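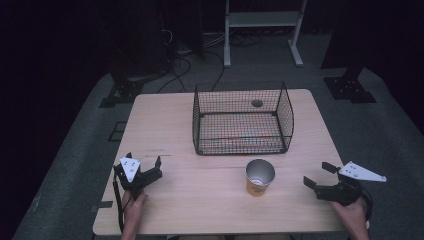
Genoretti is a small desk-organizing outfit run by Senthil Gowda out of one room in Ivstead. We sell wire mesh baskets, and we have opinions about where your cup goes. (In the basket. It goes in the basket.)

Senthil started the business after a long career of knocking coffee onto other people's paperwork. He bought 200 baskets, sold three, and gave a good many away at weddings. We are up to 643 customers now, and most of them are not related to him.

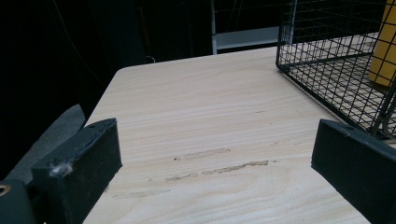
We don't polish our tables before company comes. A desk that gets used picks up scuffs and smudges, and we'd rather help you find the thing than admire it. Our Ashby visit is a morning at your desk with a basket, a trash bag and very little sympathy for old pens.

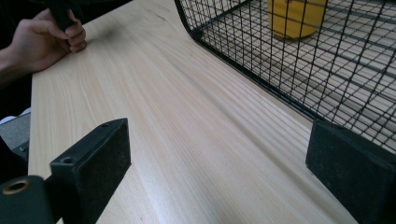
Mesh and pale wood, the house style.

Visits cost $100. Parking in Ivstead is your own problem.

Recent
The Dralline tray is back in stock
What to do with 2000 paper clips
Closed for inventory in November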